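Threads > Robots > Button Sorting

Latest Following Topics Saved Log in

We use cookies to remember your settings and keep you signed in. Accept all / Manage

1/ Okay, a few people asked what I do all day now that I've moved onto the Bividov job, so have a thread. Short version: I sit at a controller and make two robot arms put push buttons away, over and over, so a model can learn to do it from my examples. Grab a cuppa.

2/ The target is 400 good demonstrations of one task. Take a messy spread of buttons and switches on a table, pick them up, put them where they live. My three-year-old nephew could do it (he would also eat one).

3/ "Good" is doing a lot of work in that sentence. A good demo has no long dithering, no bumping the table, no dropping a switch and chasing it halfway to the edge. If I fumble and recover neatly we keep it. If I fumble and swear, we keep it too, there's no audio, thank goodness.

4/ We log everything in Tutix, our recording tool. You press the pedal to start, press it to stop, then tag the take. I have pressed the pedal to stop when I meant start more times than I'm willing to put in writing.

5/ The emergency stops are my favourite to pick. Big red mushroom cap, chunky body, plenty to hold. They're also the ones that roll if you look at them funny, so where you come in from matters heaps. 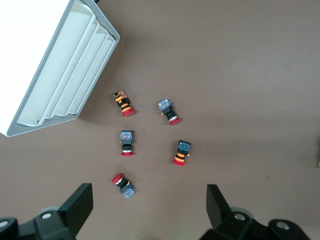 6/ Grip choice! This is the bit I could bang on about for hours. You can take one of these by the body or by the cap. Body is steadier, but if the button's lying at a bad angle you end up twisting the wrist right round to get there, and then you're pointing the wrong way for the tray.

7/ Cap is quicker and looks great until the contact block swings down like a pendulum. I did my first batch nearly all by the cap because I was showing off. Then we trained on it and the model grabbed everything by the cap too, including the ones it had no business grabbing by the cap. Fair enough, mate, you learned that from me.

8/ So now the house rule is body first, cap only if the body's blocked. It's on a sticky note on my monitor. The sticky note has a coffee ring on it.

9/ Someone at Lomero (they're the ones who'll use the thing at the end, in a spares room) asked why we don't just line the parts up nicely. Because their spares room isn't lined up nicely! I've seen it! It's a drawer of chaos with a label maker next to it.

10/ Which brings me to scattering. You'd think chucking parts on a table would be the easy bit. But people are terrible at random. My layouts all drifted into the same comfy arrangement, everything a polite distance apart and the caps facing me like they were waiting for a group photo.

11/ We caught it by flicking through a batch of 39 opening stills in a row. It was like a flip book where nothing moves. Very humbling for someone who'd been telling everyone how varied her data was.

12/ New system: I've got a stack of layout cards, and I shuffle them before each session. A card says stuff like "two touching" or "one upside down from its mates" or "spread wide, nothing in the middle". I still get to place things by hand, I just don't get to choose the vibe.

13/ The other thing we changed was the mix. Early on it was reds only, and the model got decent at reds. Then we put a green one down and it behaved as though the table was bare. Just hovered there. Poor sausage.

14/ Now the greens and the black ones go out as well, and the reds get their own patch. Brown paper over the whole table, which I was snobby about and now love. It's matte, the parts stand out on it, and when it gets scuffed you rip it off and roll out more. 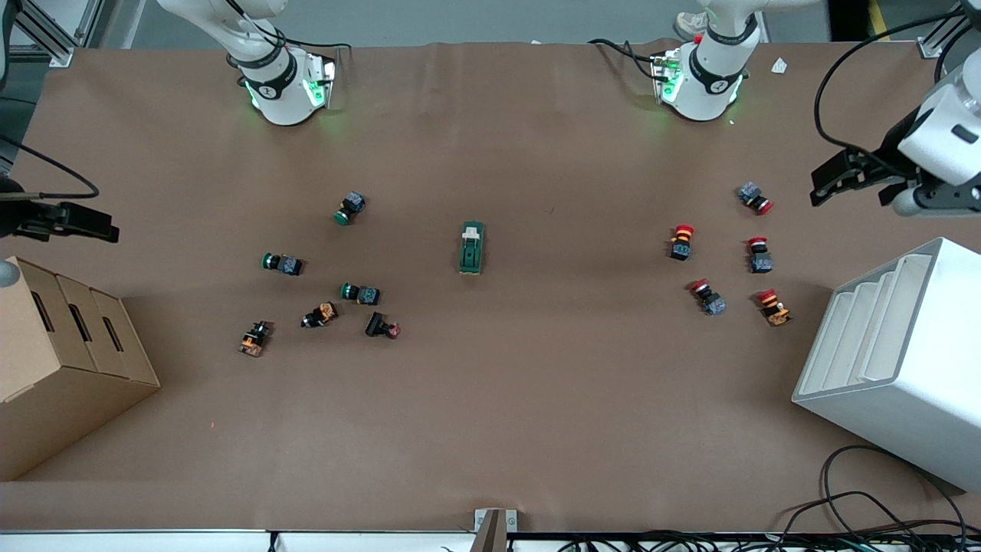 15/ Two arms means two sets of habits to manage. I'm right-handed, so early on the right arm was getting all the fancy jobs and the left arm was basically on smoko. Anything remotely awkward, I'd reach across with the right.

16/ Reaching across is bad for a couple of reasons. The arms get in each other's way, and also you're teaching the model that the left one is decoration. So: each arm works its own side unless the card says "swap". Swap cards are slow and I groan every time I draw one.

17/ My left-arm demos were rubbish for ages, by the way. Slow, wobbly, overshooting. I asked if I should bin them and the answer was keep the slow ones, bin the wobbly ones. Slow can be sped up later. Wobbly just teaches wobbly.

18/ Quick one on pace, because I got a question about it. On a decent day I get around 26 keepers. People always expect more. But there's the reset between each take, the tagging, checking the cables haven't wandered, and your hands do get tired. After lunch my picks get noticeably sloppier, so I do resets and tagging then and save the fiddly layouts for the morning.

19/ Tags, for the fellow nerds: layout card, which arm started, grip type, any drops, and a free text box. The free text box is where the real science lives. Recent entries of mine include "nice one", "sneezed", and "got it second go, good angle though".

20/ Please fill in your free text box if you do this kind of work. I went back looking for every demo where I'd nudged a part with a fingertip before gripping it, since the model had started doing weird little nudges, and the only reason I could find them was past me typing "bit of a poke".

21/ We argued over the pokes, too. Holovko (that's the sister project, same gear, different parts) bans them outright. I reckon a small nudge is fine if it turns the button to a better angle, and a person would do exactly the same. For now they're allowed, with their own tag, and we'll train with and without and see who has to buy the pastries.

22/ Things I'd tell myself at the start:
Wear comfy shoes.
Tag straight away, you will not remember.
Take a still of the layout before you touch anything.
If you've done 6 bad takes in a row, go for a walk around the building.

23/ That last one came from experience. My worst run ended with me trying to pick up the same black button by its edge, again and again, out of pure spite. None of those made it into the set.

24/ Next up is the same task under different lights, with the blinds up and then down, and I've got a fresh set of cards to write before then. If you've got a good name for a layout where everything's pointing at one corner, drop it in the replies. Current front-runner is "gossip".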